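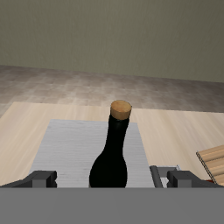

Section 5: Putting up the Lunell and living with it

The Lunell is a motion-activated garden guardian. The box says it is a heron "with presence". It is a heron with a speaker in its chest, and you should lower your hopes to match before you start.

You will need a mallet, a spirit level and an outdoor socket. The leaflet from Claltberg says no tools are required. Whoever wrote that has not pushed the ground spike into clay.

Setting up

1. Stand the heron on grass, not paving. The spike is 19 cm long and has to go in all the way. If you hit a stone, move along a bit. Do not saw the spike down.

2. Twist the legs into the body until they click. The left leg clicks. The right leg may not. Pull it gently, and if it stays on, carry on.

3. Push the head on with the beak facing the same way as the feet. It will also go on backwards, and the sensor is in the beak, so a backwards heron will guard your fence.

4. Plug in the Ramex power pack and switch on at the wall. The eyes should glow amber. If they glow red, switch off, wait 50 seconds and try again. We can find no reason for it to be 50, but 30 didn't do it.

5. Walk past at a normal pace. The heron should turn its head and give one of its "natural warning cries". There are supposed to be 279 of them. We ran ours from breakfast until dusk one Tuesday and heard the same honk, sometimes faster.

Caution: Keep your face away from the beak while the power is on. The neck motor is stronger than it looks and has no notion of what is in front of it.

Choosing a sound

6. Open the flap under the tail and turn the dial. Setting 1 is "Wild". Setting 2 is "Stern". Setting 3 is "Festive", and plays a tune the maker calls a sea shanty. Setting 4 is silent, and is the one we would pick if you have neighbours.

7. Close the flap until the rubber seal sits flat. The maker claims the heron will stand up to any British weather. We would bring it in for the winter anyway.

Note: Changing the setting clears the volume, which goes back to full. Turn it down before you walk in front of the bird.

Does it keep anything away?

The makers say it will see off cats, pigeons and "unwanted visitors". Kiyoshi Morikawa, who tested it for this guide on his allotment, reports that the cats left for two days and then came back to sleep against the speaker, where it is warm. The pigeons stand on its head. His brother-in-law has stopped dropping in, so you might allow them the third claim.

Using it with other ornaments

The Lunell can be linked to the Yokoyama frog by holding both buttons down together. The two are then meant to "converse". In practice each one sets off the other's sensor, and they will go on until somebody pulls a plug. Place them at least 5 metres apart, or don't link them.

Caution: Do not link more than one frog.

For cleaning, see Section 6. For returns, keep the box.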